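Ink on the move: how sticker cleaners lift marker from desks
Second year materials and surfaces project, final report
22 December 2025

1. Why this topic

Started from a complaint. Desks in the shared study room at Stesley get covered in marker by mid term and whatever gets used on them leaves a dull patch. Wanted to know if the dull patch is the cleaner, the cloth or the ink that never came out. Original plan was paint as well but dropped that in week three, not enough time.

So the question became: which everyday cleaner takes permanent marker off oiled wood with the least change in shine?

2. Background, short

Permanent marker is dye or pigment in a solvent with a resin to make it stick. Solvent goes off, resin holds the colour down. To get it off you need something that softens the resin again, or you scrape it, which nobody should do to a desk. Alcohol does the first job well. It also goes for the finish. Oil finishes sit partly in the wood so there is less of a skin to lose compared with varnish, but they do go patchy.

Citrus based sticker removers are slower. They leave a film. Most guides say to wash after with a bit of soap and most people don't.

3. What we used

Two cleaners. Fenasora, an alcohol spray, and Stullari, a citrus gel. Plus plain warm water with washing up liquid as the control. Marker was the same black one throughout, chisel tip, bought new. Cloths were white cotton, cut from one sheet so they'd match.

Test boards were beech offcuts from the Swanson workshop, sanded to 240 grit and given 2 coats of oil. Left to cure over the reading week. One board warped and was binned.

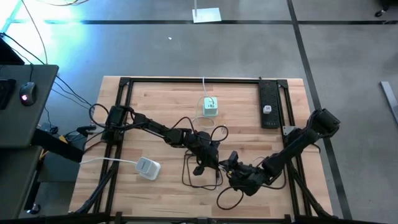
Each board was marked out in pencil into squares, one stroke of marker per square. Strokes were left for either an hour or a full day before cleaning. Cleaner on, wait thirty seconds, wipe one way only, turn the cloth, wipe again. Then stop, even if there was still ink. That rule was hard to stick to but without it the results mean nothing.

We did 300 squares in total. Shine was read with a gloss meter before and after, three readings per square and take the middle one. Ink left over was scored by eye from 0 to 5 against a printed chart. Two of us scored seperately and compared, and where we were more than one point apart we looked again together.

4. Results

Fresh marks (one hour): Fenasora cleared nearly all of them. Stullari got most to a faint grey. Soap and water did almost nothing, smeared a bit.

Day old marks: bigger gap. Fenasora still good but needed both wipes. Stullari left a visible line on more than half. Soap and water, no change you could see.

Shine: this is where it flips. Fenasora squares lost shine every time, worst on the boards where the oil coat looked thin to start with. Stullari squares first read as shinier, which confused us for a week until we washed a few and read them again. It was the film. After washing they were close to where they began. Soap and water no real change.

Full readings are in appendix B, 1,381 usable lines after taking out the warped board and the day the meter battery was dying.

5. Problems

Scoring by eye is weak. Evening light in the workshop was yellow and we scored lower then, can see it in the numbers. Should of used a lamp box.

Pressure on the cloth not controlled. Tried a weighted block, it skidded.

Only one marker, only one type of wood, only one finish. The actual desks at Stesley may have been refinished at some point, we asked and got no clear answer.

6. What we would tell the study room

Citrus gel first, leave it on longer than we did, then wash it off properly. Alcohol for old marks only, on a cloth and not sprayed straight on. Re-oil the patch afterwards. A tin of oil is cheap compared with sanding a whole desk.

7. If it carried on

Longer wait times for the gel, a minute, five, ten. Varnished boards next to oiled ones. The boards are kept at Swanson until the end of January if another group wants them, ask before taking, the ones with a red corner are already used on both sides.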